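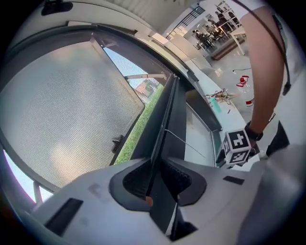
Fensterflügel per Handgreifer vormachen - Fliegengitter macht Probleme?

17. Juni 2020

hdoenmez
Moin zusammen. Wir nehmen gerade Demos mit dem Handgreifer auf, Aufgabe ist Fenster: Griff packen, Flügel auf, loslassen. Läuft bei uns im ersten Stock neben den Tischen. 131 Demos im Kasten, davon fliegen beim Auswerten ständig welche raus, weil die Pose springt. Immer dann wenn fast nur noch Gitter und Himmel im Bild ist. Verdacht: das Gewebe vom Insektenschutz. Feines graues Gitter, sieht überall gleich aus, da findet das Tracking doch nix Brauchbares?
Markerwürfel ist auch dabei, weißer Würfel mit schwarzen Mustern, wird vor der Aufnahme in der Hand vor die Kamera gehalten. Hat wer sowas schon gehabt? Bitte keine Grundsatzdiskussion, muss bis Freitag liefern

tarik_e
Gitter ist Gift. Hatten wir bei ner Lüftungsklappe. Jede Masche sieht aus wie die Nachbarmasche, dann matcht er eine weiter und zack, sprung. Schneidet das Bild nicht zu, maskiert lieber das Gehäuse vom Greifer unten weg. Das bewegt sich ja mit und zieht euch die Pose zusätzlich krumm.

hdoenmez
Gehäuse ist maskiert. Finger auch. Also glaub ich. Muss nochmal in die config schauen.

Frauke H.
Ich halte das mit dem Gitter für überschätzt. Gegenlicht ist viel schlimmer. Fenster heißt: draußen hell, drinnen dunkel, Belichtung pumpt, sobald du die Kamera schwenkst. Macht die Belichtung fest und nehmt in Kauf dass der Himmel ausbrennt. Den Himmel braucht kein Mensch.

tarik_e
@Frauke fest einstellen geht nur wenn das Wetter mitspielt. Bei Wolken hast du nach zehn Minuten wieder alles anders.

Frauke H.
Dann stellt man halt alle zehn Minuten nach?? Ist doch kein Argument. Wir haben in Jindau im April eine ganze Woche an Glastüren aufgenommen, feste Belichtung, Ausschuss war 12 Stück auf 300. Mit Automatik vorher ein Vielfaches.

ostermann_ida
Klinke mich mal ein. Wohin guckt die Kamera denn am Anfang der Demo? Wenn ihr direkt mit der Nase am Fenster startet, hat das Tracking keine Chance. Erst in den Raum schwenken, dahin wo Möbel stehen, Geländer, Kabel, egal was, hauptsache Struktur. Zwei, drei Sekunden. Dann zum Fenster. Wir machen das grundsätzlich so, auch bei Schubladen

hdoenmez
Ok das machen wir nicht konsequent. Manche schwenken, manche nicht. Auf der langen weißen Ablage am Fenster liegt so ein Knäuel Kabel, braun schwarz grau, wollte ich schon wegräumen. Liegen lassen?

ostermann_ida
Liegen lassen! Aber dann bitte auch wirklich liegen lassen und nicht zwischendurch dran rumschieben. Sonst passt die Karte nicht mehr.

tarik_e
Und keine Leute im Bild wenns geht. Wer an den Tischen hockt und rumläuft, ist für die Karte genauso doof wie das Gitter.

hdoenmez
Sitzen vier Leute hinten hinterm Geländer. Kann ich schlecht rausschmeißen, die arbeiten da. Laufen aber kaum rum.

Frauke H.
Sitzende Leute in der Entfernung sind völlig wurscht. Da jetzt Panik machen bringt nix. Pixelmäßig ist das ja nix.

Sieglinde Heitmann
Mal eine andere Frage, warum überhaupt Handgreifer? Für Fenster würde ich fernsteuern. Wir machen sowas mit dem Arm direkt, Bediener am Leader, fertig. Pose kommt aus den Gelenken, kein Tracking, kein Gitterproblem. Und man merkt sofort ob der Arm da überhaupt hinkommt. Mit der Hand machen die Leute Sachen vor die der Roboter nie schafft, Handgelenk um die Ecke verdreht usw.

tarik_e
Dafür schaffst du per Fernsteuerung am Tag ein Drittel. Höchstens. Fenstergriff teleoperiert drehen ist die Hölle, haben wir mit dem Bilton-Arm probiert, nach dem dritten Anlauf war der Griff locker.

Sieglinde Heitmann
Der Griff war locker weil ihr ohne Kraftrückmeldung gefahren seid. Nehme lieber 50 saubere als mehr als 1.547 Stück von denen die Hälfte Müll ist

ostermann_ida
Leute sie hat geschrieben keine Grundsatzdiskussion :)

hdoenmez
Danke Ida. Arm hab ich hier vor Ort eh nicht, der steht in Ernwood. Wird Handgreifer.
Nächste Frage: Würfel. Wie lange haltet ihr den rein und wie? Bei uns hält jeder den anders. Mal grade, mal schief, mal ist der Daumen drauf.

ostermann_ida
Schief ist gut. Gekippt halten, so dass mehrere Seiten zu sehen sind. Finger nicht auf die Muster, weißer Rand muss auch frei bleiben. Langsam ranführen, kurz stillhalten, wieder weg. Und vorher Armbanduhr ab oder Ärmel drüber, spiegelt sonst je nach Licht.

Frauke H.
Uhr ab ist Quatsch, hat bei uns noch nie was ausgemacht.

ostermann_ida
Bei uns schon. Metallband, Sonne von der Seite, Erkennung futsch. Kann man ja einfach abnehmen, kostet nix

tarik_e
Gab da doch mal die Anleitung von Magalhães, da stand was von Abstand zum Würfel. Weiß nicht mehr wieviel. Such ich raus wenn ich wieder am Rechner bin.

hdoenmez
So, Zwischenstand. Config geprüft: Maske war vom alten Gehäuse, passt unten nicht. Die schwarzen Seitenteile am Finger standen halb drüber raus. Ohje. Maske neu gemacht, Belichtung fest, Schwenk in den Raum am Anfang. Gitter bleibt drin, kriege den Rahmen nicht ab, der Riegel klemmt. Lasse die alten Demos heute abend nochmal durchlaufen und meld mich

Frauke H.
Ha, also doch nicht das Gitter.

tarik_e
Abwarten. Sie hat drei Sachen auf einmal geändert, da weiß man hinterher gar nix.

hdoenmez
Die Belichtung ändert an den alten Aufnahmen ja nix, da läuft nur die neue Maske. Die frischen Demos vergleich ich extra. Bis morgen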